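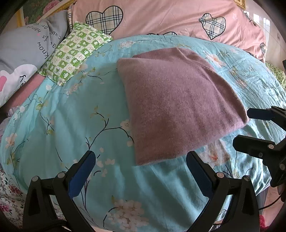 Fig. 1. The mauve-pink knit, folded, on the bed cover.

Home | Projects | Reports | Contact
Filed under: Student Work, Textiles and Home, Term Project

Folding Knitwear So It Fits: My Term Project Report

So my project was about folding sweaters and other knits, and yes, my roommate laughed when I told her. But I own way too many of them, and my one drawer in Harms Hall (the old dorm, with the tiny closets) will not shut. I wanted to know which way of folding would get the most into the drawer and still let me find things in the morning!

I tried 3 methods. The first was the flat fold I grew up with, sleeves in and bottom up. The second was the Jodine fold, which is what our course handout calls the one where you end up with a little packet that stands on its edge. The third was plain rolling, like for a suitcase. I did all of it on my bed, on top of the turquoise cover with the blossoms and branches on it, which is the only big flat surface I have.

I used 17 pieces from my own closet and folded each one with every method, then put them away in the same drawer and tried to close it. Cotton things were easy. Fuzzy knits were the trouble, and I wrote more notes on those than on everything else put together. They grab onto themselves, so when you pull one edge over, the layer under it wants to come along. You can smooth it all you like and you still get a wonky shape, wider at one end (mine mostly came out like that, see Fig. 1). 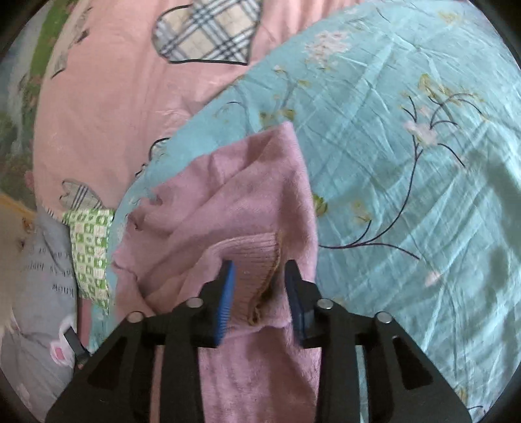 Fig. 2. Same color knit in a heap, ribbed cuff in the middle.

Starting from a heap is its own job. My best tip is to look for a ribbed part first, a cuff if there's one showing, and work out from there until you know which way the thing is facing. I timed myself on this and my slowest one took almost 90 seconds before I even made a fold. Laying everything out flat first was way faster, so I'd do that next time.

For results, the Jodine fold won on space and the drawer finally closed. Rolling came second, but the thick knits sprang open again. The flat fold was the quickest to do and the worst to look through, plus whatever I wanted was always on the bottom. I did the whole set over again in July and got the same order, except that 2 of the thinner tops did better rolled.

I'm keeping the knits in packets and rolling the thin stuff. Socks were outside the project and are still a mess.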